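Membership renewals and the spring fund drive

The Hudinia Community Radio membership year ends on 04/06/2025. If your card shows that date, you will get a renewal form by mail or email, depending on what you picked when you joined. Dues stay the same as last year. A single membership is $5 a month and a household membership is $160 a year, paid at once or in two parts.

Members who renew before the deadline keep their vote at the annual meeting and their discount at Halik Books and the Odska Street Bakery. If you let your membership lapse, you can rejoin at any time, but the discount card takes two weeks to print and we can't backdate it.

The winter drive closed in December with $3,389 in gifts from listeners. Most of that went to the new transmitter cable and the roof repair over Studio B. What was left paid for one month of the overnight music license. Thank you to everyone who gave, and to those who answered phones on the last night when both lines were going.

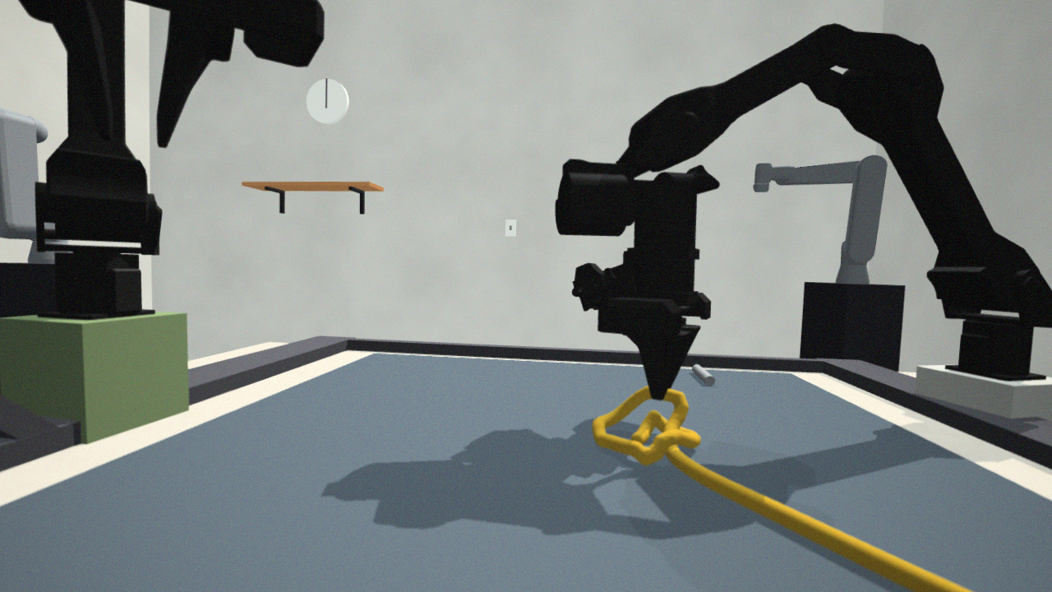

For the spring drive we are asking for matching gifts. Sqalli Hardware has agreed to match the first $400 given by new donors, and we would like to find two more businesses to do the same. A matching sponsor gets a spoken thank-you during the morning show each day of the drive, plus a line in the next newsletter. We do not air prices, sales or phone numbers in sponsor messages — the wording has to be approved by the station before it is read.

Many employers will also match a gift made by someone on their payroll. Ask your human resources office for the form and send it to us with your check. We fill in our part and mail it back.

Gifts can be made in a person's name. Please print the name clearly and tell us whether you want it read on the air. A few came in last time with no instructions, and we left those off the list.

Questions about dues, matching gifts or a missing card should go to Halima Oyelaran at the front desk. She is in mornings, and messages left after noon are returned the next working day.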